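Itska Brewing: farmhouse yeast project
Progress report to the Flonenska fund, October

Dear Morag Lindsay,

The second half of the project has gone better than we dared hope when we wrote to you in the spring, and I'm very happy to be able to say that we have a beer. We have two, really, but one of them needs more time and I'll get to that.

Where we are with the yeast

As you'll remember, the grant was for isolating a usable farmhouse strain from the old crock at Miah and finding out if it could carry a full batch. Ritva Hakala did the plating and ended up with 17 isolates. Most smelled of nail polish or did very little at all. One, which we have been calling Fistivard after the lane behind the farm, smelled of pear skin and black pepper from the first day, and everybody in the brewhouse kept wandering over to sniff the flask. It ferments fast and warm, it drops out slowly, and it leaves the beer bone dry.

We ran it through small test batches over the summer. Christos Mavromatis kept the grist as plain as he could (pilsner malt, a little wheat, a handful of oats) so that we were tasting yeast and not much else. The pepper gets louder as the temperature goes up. Past a certain point you also get a rubbery note that none of us liked, so we now hold it back for the first night and let it climb after that.
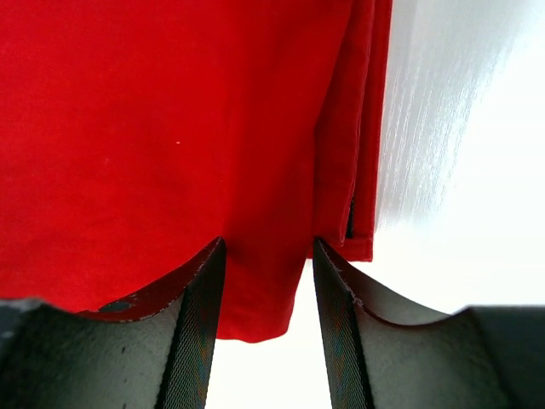
Red fabric on a white surface.

The full batch

We brewed 3000 liters on a Sunday, when we could have the whole brewhouse to ourselves. Man-sik So had grown the yeast up in stages the week before and it took off overnight. The blow-off bucket was foaming over by breakfast! Gravity came down steadily and stopped where the test batches had stopped, so it does seem to behave the same way at size, and that was the main question in our application.

Of that batch, 160 liters went into wine barrels with the dregs of our sour culture. This is the second beer, and it is nowhere near ready. Right now it tastes like lemon juice and wet hay. I have high hopes for it all the same.

The rest was bottled with fresh yeast and is conditioning warm. Carbonation is still low in the bottles we've opened, and we'd like to leave it a few weeks longer before you taste it. It pours hazy gold with a big loose head, and the finish makes you want bread and cheese.

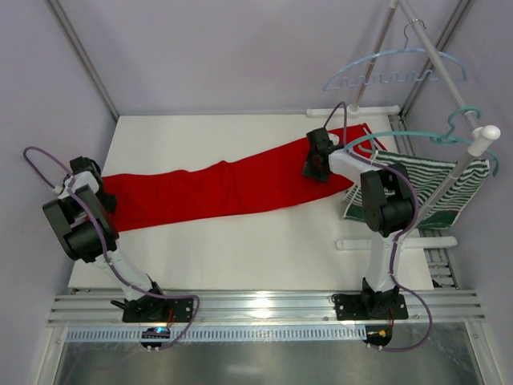

Label work is moving along too, though slower than the beer. The farm's account book starts in 1859 and has lovely handwriting in it, and Dong-hyun Ban is drawing the name of the beer in the same style. We went back and forth on the color for the neck band. I wanted straw yellow and was outvoted – everyone else wanted a red like the long piece of knit stretched across the white board between the two robot arms, creases and all, and I've come around to it. Proofs are due from the printer soon.

What didn't work

Our plan to dry the yeast for long storage failed. We tried it twice and too few cells woke up again. For now the strain lives on slants in two separate fridges, plus a set of frozen vials, and Ritva is confident in those. We would still like to try drying on flax rings, the way some farm brewers did – it costs next to nothing and she is itching to have a go.

Hops were a smaller problem. The variety we had asked for came in grassy and we swapped it for an older lot that was softer. The bitterness is a touch lower than in the recipe we sent you.

Next steps

We will taste the bottles again every week until the carbonation is right, then release them in the taproom first. After that we want to repeat the full batch with yeast harvested from this one, to see how the flavor holds up over generations. The barrels stay shut until spring. Spending is within the budget you approved, and the only change is that the money set aside for drying equipment has not been used. We would like your permission to put it toward the repeat batch.

Please come and try it as soon as it's ready. Man-sik has put a case aside for you.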